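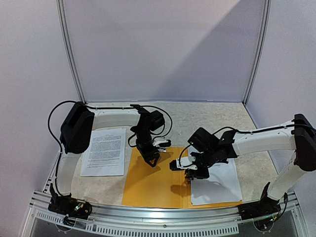
纸质资料到底怎么归档?求一个能坚持下去的办法

[打印本页] [发送邮件给朋友]
最后更新:2026-02-07

Siltstead的橘子皮
先说我现在的情况。桌上常年就三样东西:一张打印的单子,一个橙黄色的文件袋,旁边一摞白纸。单子要进袋子,白纸要回打印机,道理谁都懂,可我就是每天看着它们躺在那儿……一月份下决心整理过一回,翻出来288张,水电、保修、体检、孩子学校的通知,全混在一块儿。我花了一晚上分成22类,每类一个袋子,贴了标签,美得不行。结果才过了两个星期,又开始随手一放了!大家都是怎么弄的?

Akier路口
22类太多了吧,你自己记得住吗?我家就4个袋子:房子、钱、身体、其他。拿到纸闭着眼都知道往哪儿塞。

老树不开花
楼上的“其他”现在有多厚,敢不敢说?

Akier路口
……挺厚的。但是东西都在里面啊,翻一翻总能翻到。

vendula_t
我不太同意只分4类。去年修洗衣机找保修单,我在“家里杂物”那个袋子里翻了一个中午,最后是在一本说明书中间夹着的。后来改成14类,到现在没再动过。我的分法是按“以后谁会问我要这张纸”来分,物业要的放一起,学校要的放一起,医院要的放一起。Vendula Trnka亲测,找东西快多了,哈哈。

Siltstead的橘子皮
回vendula_t:这个思路好!我之前是按纸上写的内容分的,难怪一张带发票的体检单我站那儿想半天,不知道算钱还是算身体。

纸堆里的猫
插一句,你们都不扫描吗?扫完就扔,桌上干干净净,多省心。

老树不开花
扫完就扔的人我见过,后来办手续要原件,急得团团转。合同、公证、带章的千万别扔,别听楼上的。

纸堆里的猫
我又没说合同也扔!我说的是通知、账单那种。你家三年前的停水通知也留着啊?

老树不开花
……留着呢。

Dexter_E
说个笨办法。别一张一张归,桌角固定放一个袋子当“待处理”,有纸就先进去,攒到周末一次分完。袋子挑颜色跳一点的,橙的黄的都行,跟白纸放一块儿一眼就能看见。我以前用透明的,放着放着就跟纸融为一体了。

Akier路口
待处理的袋子最后都会变成我那个“其他”,过来人的劝告。

Dexter_E
那就用薄的,塞不下了自然得分。我买的是Istis那种单层的,一点都不能撑,塞满了扣都扣不上,逼着你收拾。

natsumi在搬家
想问一下横着放还是竖着放?我全是平着摞起来的,每次要的那个永远在最底下,抽出来上面一摞全歪了,烦死。

vendula_t
竖着!找个书立夹住,标签朝上,别贴在正面。我刚开始全贴正面了,立起来一个字都看不到,重新贴了一遍,气死。

Siltstead的橘子皮
好的好的,我总结一下自己的作业:22类并成14类,再加一个待处理的橙黄袋子,全部竖起来。停水通知今晚就扔。

老树不开花
停水通知你再考虑考虑。

纸堆里的猫
扔!

natsumi在搬家
顺便问下,那摞白纸你们拆包以后放哪儿?我这边天潮,放久了边上就卷,打印老卡纸。

Dexter_E
拆开就别整包摊着,用多少拿多少,剩下的连包装纸折好塞抽屉里。

[打印本页] [发送邮件给朋友]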